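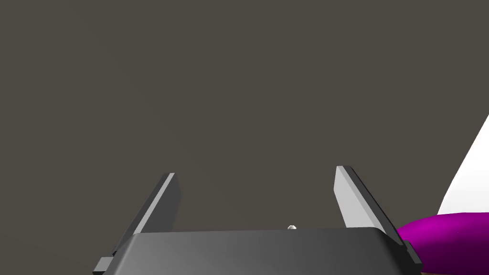

tallowfinch
Member, Home Robots and Automation

Wrist camera in simulation does not agree with the real gripper. Which one should I correct?

Hello everybody. I am building a small arm in the shared workshop at Andemgate, where I have a shelf and one corner of a bench. The arm is from the Multeo plans, with some changes of mine at the wrist, and I would like it to sort parts on the bench by itself. Before I let it move near other people's things I want to try everything in the simulator. I use Vasilakis, the free version.

My problem is with the camera at the wrist. In the simulator I placed it behind the gripper and a little below, looking forward along the fingers. On the real arm I believed that I placed it the same way. But the two views do not agree. In the real view I see less of the gray housing and the fingers look longer. When I send the real pictures to the small program that finds the parts (I trained it only with simulated pictures), it often says there is a part between the fingers when there is nothing there.

What I did until now:

I measured the distance from the camera bracket to the finger hinge with a caliper and typed it in the model. I did it again the next evening and got the same value.

I changed the field of view in the simulator until the housing looked correct, but then the fingers were wrong. When I corrected the fingers, the housing was wrong.

I painted the real fingers in a lighter gray, to be more similar to the render. This helped a little, I think, but I can not prove it.

The gripper has two flat fingers without pads, driven by one servo with a Grumier gearbox. The arm can carry 800 grams, so the weight of the camera is not a problem.

My question is: should I move the real camera until it agrees with the simulation, or change the simulation until it agrees with the real camera? And how do you know when it is good enough? I am a beginner in this part of robotics. The mechanics I understand well, the cameras not so much. Thank you in advance for your patience with my English.

Edited in the evening: somebody asked by message if the colored things on the right belong to the scene. Yes, the purple one and the white one are both objects of the model. I put them to the side on purpose so that the fingers stay open and free.

oriel_bench
Regular, 2 builds posted

Change the simulation. The real camera is held by a real bracket with real screws, and every time you move it you will introduce a new error. Numbers in a file are free.

Now the longer answer, because I had the same trouble with my own arm last August and I lost much of the month with it.

When you can correct the housing or the fingers but not both together, the field of view is usually not the guilty one. The housing is close to the camera and the fingertips are farther away. If you move the camera a few millimeters back or forward, the housing changes its size a lot and the tips change only a little. If you change the field of view, everything becomes bigger or smaller together. You tried to repair a distance error with the zoom, and for this reason it goes in a circle.

I would check where you measured from. You say "from the camera bracket". The simulator does not know about your bracket. It wants the position of the optical center, and this is somewhere inside the lens. On my camera it was several millimeters in front of the board. If you typed the bracket distance, then your simulated camera sits too near or too far from the housing by this amount, and it is enough to explain what you see.

The order which worked for me was this one.

First calibrate the real camera alone, with a printed checkerboard glued to something flat. Glass is good. Cardboard is not, it bends from the humidity of the glue. Take the focal length from there, put it in the simulator and do not touch it again.

Then open the gripper completely and take a real picture. Mark the corners of both fingertips and the corners where the fingers meet the housing. Find the same corners in the render. Let a small solver find the camera position that brings them together. You can also do it by hand, but be prepared to make tea several times.

Only after this look at the colors.

I have one more remark about your render. The right fingertip stands a bit higher than the left, and the small bright fastener on the housing is somewhat to the right of the middle. If you modeled the gripper symmetric and the camera exactly centered, I would not expect this. Please look if your simulated camera has a small roll or a sideways shift that you did not intend. In my case it was a rotation that I had typed in degrees in a field which wanted radians, fortunately a very small one.

About "good enough": I accept it when the corners agree within 5 pixels. There is no science behind this value, it is the place where my own part finder stopped to complain.

kettlewright
Member

I would paint the fingers matte black and forget about it. Mine are black and I never had this problem.

tallowfinch
Member, Home Robots and Automation

Thank you both. oriel_bench, you are right about the fastener, I looked at this render for so many evenings and did not notice it. The sideways position of the camera was not zero in the file. I had moved it once to see past a cable clip in an older version of the wrist, and the clip does not exist anymore.

I will do the checkerboard at the weekend, there is a piece of window glass in the workshop that I am allowed to use.

kettlewright, did you train with simulated pictures also, or only with real ones?

kettlewright
Member

Only real ones. I don't use a simulator.

mossgate_lathe
Regular, Home Robots and Automation

I agree with oriel_bench about the position, but I think it will repair only half of your trouble. You wrote that the program finds a part between the fingers when there is none. Look at what is between the fingers in your simulation: one flat gray-brown tone, without any texture. If all your training pictures are like this, the program had a very easy life. It learned that everything which is not this gray-brown must be an object. Then you take it to Andemgate, where behind the gripper there is a bench with scratches, a vise, perhaps the sleeve of the neighbor, and of course it reports a part. I would report a part too.

You can test this in ten minutes, before you do any calibration. Hang a plain gray cloth or a big sheet of gray paper behind the real gripper and run the program again. If the false parts disappear, the background is the reason and the camera position is the smaller error.

If it is so, do this in Vasilakis:

Load photographs as background and change them for every rendered picture. Take them in the workshop itself, with the real wrist camera, at different times of day. Blurred ones and badly lighted ones are welcome.

Move the lamp. In your render the light comes from above, and the inner faces of the fingers are very bright, the left one nearly white. In a workshop there is often a window at one side, and in the late afternoon one finger is bright and the other is almost dark. Let the light come from a different direction each time.

Give the fingers small differences of color from picture to picture. Then it is not important how you paint the real ones, and you can stop with the paint. It makes the hinge stiff when it gets inside, and I say this from experience.

Move the camera also a little, by chance, around the position that the solver gives you. A bracket at the end of an arm never stays where you screwed it. With these small movements in the training you do not need to reach oriel_bench's 5 pixels, although it does no harm to try.

One thing I would leave as it is. Keep a good number of pictures with the open gripper and nothing inside, and with objects standing only at the side, like your purple and white ones. Many people render only successful grasps and then they are surprised that the program believes in a grasp always. You already have this kind of picture, only make more of them with real backgrounds.

For the gearbox: if the Grumier has noticeable play, your fingers do not open to the same angle every time, and the corners which you mark will not be repeatable. Open the gripper against its hard stop before you take the calibration picture, and set the same angle in the model. I have 2 of these gearboxes and one is clearly looser than the other.

tallowfinch
Member, Home Robots and Automation

I made the test with the cloth. It was a gray blanket, in fact, held by two clamps. Most of the false parts went away, but some stayed, always near the base of the right finger. So I think you are both correct, and I have the background to do and also the position.

I took the first background photographs today before the workshop closed. I will write again when the new training is finished, my computer needs the night for it.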